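The Prastivow demo, and what they want you to pay for it

I went in on a Tuesday expecting to be annoyed, and I was, though for different reasons than I'd planned on. Prastivow is the room-reset service Grultadcombe has been pushing at small offices since October. You lease an arm and hand, they map your space, and the thing is supposed to put your furniture back where it belongs after everyone goes home. The lease is $400 a month. Setup is another $2,554, and that's the number they say quickly.

I run a small meeting space. I know what chairs in the wrong place cost me, which is a few minutes of swearing at the end of the day. So the bar was already high.

Their sales sheet says the system has been through 367 furniture moves "without intervention." I asked what counts as an intervention. I got a long answer about safety stops and never got a definition. I asked what counts as a move, too – a chair going two inches, or a chair going across the room? Same kind of answer.

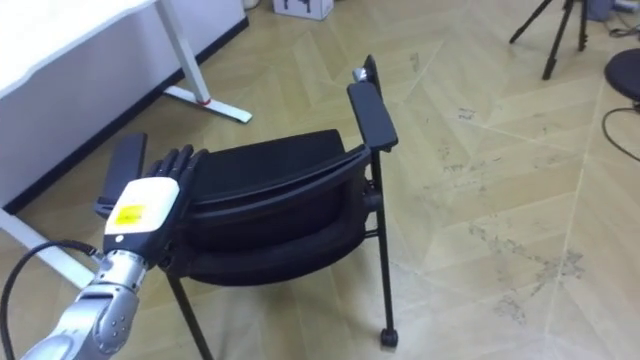 Posted by Jingyi Luo
Filed under: Office stuff, Reviews

The chair job is the one they lead with, and I get why. A chair has casters, and a light push from a rolling start will do a lot of the work for you. The fingers on the hand are jointed, and up on the top edge of a chair they look pretty convincing. I'd still like to see it deal with carpet, or a chair somebody has left a coat on.

Lâm is the add-on that does tables. It's roughly 3 times the monthly price and wasn't part of the demo. Mamer is the cheaper plan, with fewer visits from their tech and no weekend support, so if it quits on Friday night you're pushing your own chairs until Monday.

Would I sign? No, not at that setup fee. I'd think about a month's trial with the fee waived, and I told them so. They said they'd get back to me – if they do, I'll update this post.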